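Stinutis Tabletop: head and hand camera comparison

Recordings from a two-armed humanoid working at a round glass table, made to compare a head camera with small cameras mounted at the hands. Each episode was recorded from all cameras at once, so the same reach can be looked at from above and from close up.

Version notes are at the end. If you used the first release, read them before mixing files.

Contents

episodes/ one folder per episode, with video, joint states and commands
labels/ frame labels, one file per episode
calib/ camera intrinsics and mounting offsets
splits/ lists of episode names for train, validation and test
tools/ the loader and the script that draws labels on frames
CHANGES plain text list of changes

There are 312 episodes on disk, of which 300 are in the split lists. The ones left out are complete recordings with a known fault, usually a dropped stream on one hand camera. They are listed in splits/unused with a word or two on what is wrong. The loader skips them unless you pass the flag --all.

What we wanted to know

The work began at Brestholm as a short test of whether the head camera could be dropped for close grasping. Our controller at the time used the head view for everything. It found objects well enough but often closed the hand early or late, and when we looked at the video it was easy to see why: with an arm reaching down over the table, the hand covers the part of the object that matters.

A camera at the hand sees past some of that, but it has its own trouble. The fingers are very near the lens, the background goes soft, and the view swings every time the wrist turns. We recorded the same tasks with everything running so that the two could be compared on equal terms, and then kept going for longer than planned.

Setup

The robot has two arms with a hand on each. It works over a transparent glass tabletop. The head camera looks down at the table from above. It also sees the arms, the legs and whatever cables are hanging across the work area. We did not mask any of these out.

The hand cameras are fixed to the hand assembly and move with it. Their mounting was taken off and put back between recording blocks, and the offsets in calib/ are given per block. Use the block number in the episode's meta file to pick the right one. Using the wrong block will not raise an error, but projected points will land beside the object.

All video is stored at 15 frames per second. Joint states run faster and carry their own time stamps. The loader matches each frame to the nearest joint sample; if you want interpolation, set match=linear.

Lighting was the ordinary room lighting and was left alone. Exposure on the head camera was fixed within a block. The hand cameras were on auto exposure throughout, which we would not do again.

Sample frames 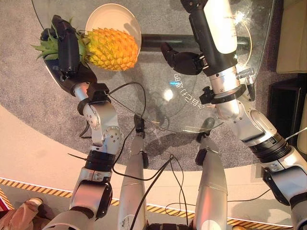
Head camera. The left hand is on the pineapple and the right hand hangs empty above the glass.
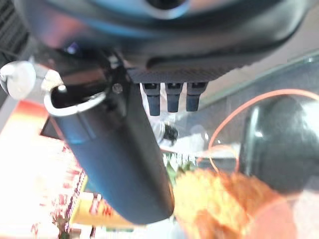
Hand camera. Long finger toward the left, second finger or pad at the right, orange cable looping across it.

Known problems in the video

Glass. The tabletop gives reflections of the robot and of the lights, and the support under it shows through. Lettering printed on the glass reads backward from the head camera. Our first object detector put boxes on both the lamp reflection and the table support. We left these as they are in the data and did not label them as objects.

Cables. Black cables cross the table in the head view. They shift from one episode to the next as the arms move, and a few episodes have one lying against the object. These are tagged cable_contact. In the hand view a cable can swing across the fingers and hide the contact point for several frames.

Blown highlights. In some directions the hand cameras look into something bright and that part of the image goes to white or solid color. The labels have an exposure field with the values ok, high and low. It was filled in by a script and then checked by eye on the test split only.

Focus. The hand cameras do not refocus. Objects at grasping distance are soft, and fine texture is mostly lost. Do not expect to read print on packaging from these views. Anyone training a method that depends on fine detail should look at a few episodes first and decide whether it makes sense.

Background. The room was a working room with furniture in it, and it was not cleared between blocks. The head view takes in carpet, bare floor and floor tape as well as the table.

Labels

We labeled 2,000 frames by hand. They are spread over the split episodes, with more frames near the moment the hand closes. For each labeled frame there is:

object: class name from classes.txt
box: object box in the head view, and in the hand view when the object can be seen there
covered: none, part or most
state: reach, close, hold, lower or open
side: left or right hand

Side is always the robot's own left or right. This caused more mistakes than anything else in the first round of labeling, and the current files were all checked for it.

The covered field is a judgment. Two people labeled a shared set, and they agreed less on part versus most than on the other values. We merge those two in our own evaluation and suggest you do the same.

State changes are taken from the hand's motor current and then corrected from the video. Lower and open can be one frame off in either direction.

Running the comparison

Install the requirements, then run:

python tools/compare.py --split test --views head
python tools/compare.py --split test --views hand
python tools/compare.py --split test --views head,hand

The script prints the error in predicted closing time and the distance between predicted and recorded hand position at closing. Results go to a text file in out/ along with the settings used. The baseline controller is the Pichon controller, and its weights have to be fetched separately with tools/get_weights.py. It is small enough to run without a graphics card, slowly.

What we saw with the baseline: the head view alone was better during the reach, and the hand view alone was better for closing. Using both was best for position but made little difference to timing. On round or rough-skinned fruit the hand view helped more than it did on boxes. We have only tried one controller, and we would be glad to see others.

If you add your own controller, it needs a class with reset and step. Look at tools/pichon_wrapper.py and copy the layout. Step gets a dictionary of images, with missing views left out of the dictionary altogether.

Reading an episode in your own code

Open meta first. It lists the streams that are present and the block number. Video file names match the stream names. Joint states are in a single table with one row per sample, angles in radians and hand motor current in amps. Commands are in a second table with the same column names. The first rows of the command table can be empty while the arms are still being held at the start pose.

Not included

There is no depth, no sound and no touch sensing. There is no walking; the robot stays at the table for every episode. Objects were picked for being easy to get hold of, and the list is short, so this is a poor choice for training a general object detector.

Use and reporting faults

The recordings and labels may be used for research and teaching. Please name the dataset and the version. The code in tools/ has its own license file.

Faults can be reported through the tracker in the Wamville repository. Give the episode name, the stream and the frame number. For label mistakes, a corrected line in the same format as the label file is the quickest way to get it merged.

Changes

1.2 Side field checked in all label files. Split lists cut to 300 episodes. Exposure field added.
1.1 Calibration offsets now per block. The single offset file in 1.0 was wrong for every block after the first.
1.0 First release, August.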